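FOR RELEASE: JULY 2026

Ornska opens a free wheelchair loan shelf in Drosham

Hi, it's the Ornska workshop on Closow Street, and I get to write the announcement this time, so please forgive the exclamation marks! Starting this month, anyone in Drosham can borrow a wheelchair from us for up to 40 days, free of charge. No doctor's note, no deposit, just a signature and a phone number.

We've been repairing chairs in this building for years (the brick part dates from 1919, and yes, the front door still sticks). People kept coming in to ask if we had one spare for a visiting grandparent or a bad ankle, and we kept having to say sorry. In June we finally cleared out the back room, and the Stoyanova Fund gave us the money for tires, bearings and a very large order of rivets.

What you'll be borrowing

Most of the loan chairs are folding ones with big spoked rear wheels and push handles at the back. I have a soft spot for the ones with blue fabric slings, which look like a favorite pair of jeans and are a lot friendlier than hospital vinyl, if you ask me. Slings do sag with use, so we check the fabric and the rivets every time a chair comes home, and then we go over the spokes, the tires and the handle grips.

If you've never pushed one before, ask us for a quick lesson. Take hold of both handles, keep your arms easy and go slowly over door sills. It takes 2 minutes and you'll feel much better on your first curb!

Blue fabric chair with its spoked wheels, from the handle end:
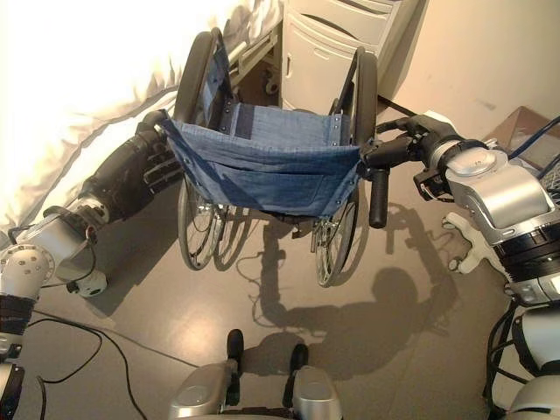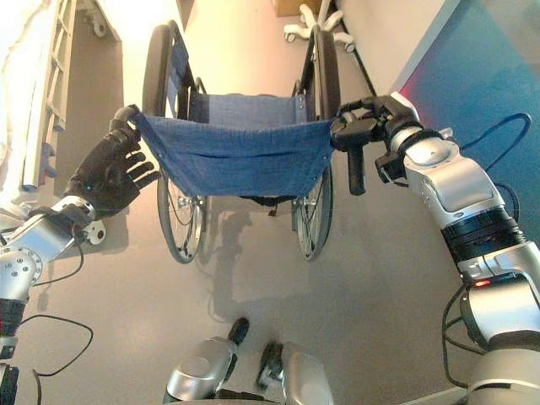 How to borrow or donate

Come by the workshop during opening hours and tell us who the chair is for. We'd also love your old chairs, even rusty ones with a wheel missing. Our goal is 200 loans in the first year, and I really think Drosham can do it.

Press questions can go to the Ornska front desk. I'm usually the one who picks up.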